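Our two-arm build has a table to work on at last! I've been in the shared workshop most evenings since March (Ho-yin Lau has been in even more), and the pair we named Lellalik is bolted to its rail, with the purple tubing tied down along both arms so it stops snagging on everything.
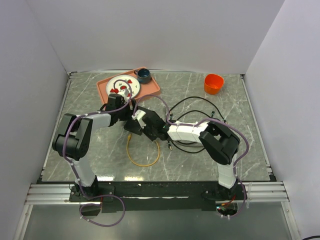 Brollidano Workshop / Robot Build Group

Yu-ting Yuen set the practice table, and she didn't go easy on us: a tray with a plate and a mug, an orange cup off by itself, and a whole mess of cables. I wanted to start with the cup. I got outvoted.

The wiring took 11 evenings, four of them spent chasing one bad connector that I'm pretty sure was my fault. We've spent nearly $230 of our own money on screws, ties and small parts, so if you have spare black mounting screws in a drawer, bring them by!

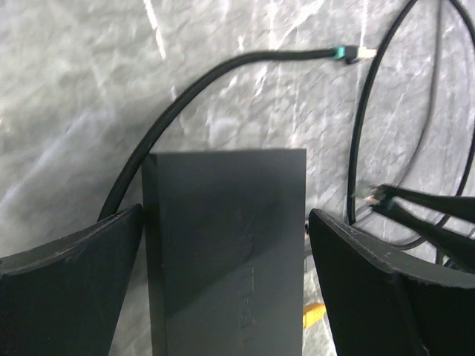 Next up is grip force, which Wing-yan Wu is tuning a little at a time on her laptop. I keep asking her to turn it up and she keeps saying no. We're at the back bench from 7 p.m. if you want to come try the controls, and yes, beginners are welcome.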